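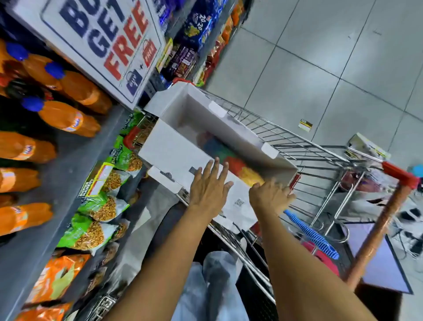 15. September 2026

Heute endlich wieder an der Stationsreihe Grulmont gesessen, und es war ein langer, aber eigentlich recht schöner Tag (der Kaffee von Ariel hat seinen Teil beigetragen, danke!). Kamran hatte mir die Tageswerte neu ausgelesen, 1492 Stück, und ich habe sie zuerst ganz altmodisch als Kurve geplottet, bevor ich irgendetwas homogenisiere. Der Sprung im Juli ist immer noch da. Er sieht mir sehr nach der Umsetzung der Hütte aus, denn Rustasley, die Vergleichsstation auf 780 m, zeigt zur selben Zeit überhaupt nichts.

Danach die Korrektur mit Semix gerechnet, zwei Durchläufe, einmal mit und einmal ohne Halliday als Referenz. Ohne Halliday gefällt mir das Ergebnis besser, die Residuen liegen ruhiger, aber ich traue meinem Gefallen da nicht so ganz und hätte gern, dass Heino noch einmal drüberschaut, er kennt die alten Stationsbücher ja fast auswendig.

Declan fragt, ob wir die Minima getrennt behandeln sollen. Ich glaube ja, gerade in den klaren Nächten läuft die Differenz weg, und im Mittel sieht man das kaum noch.

Offen:

- Strahlungsschutz in Grulmont: Datum des Austauschs nachschlagen
- Minima und Maxima einzeln rechnen
- Rohdaten NICHT überschreiben, die Kopie liegt im Ordner von Kamran

Morgen rufe ich Rawiri wegen der Windwerte an.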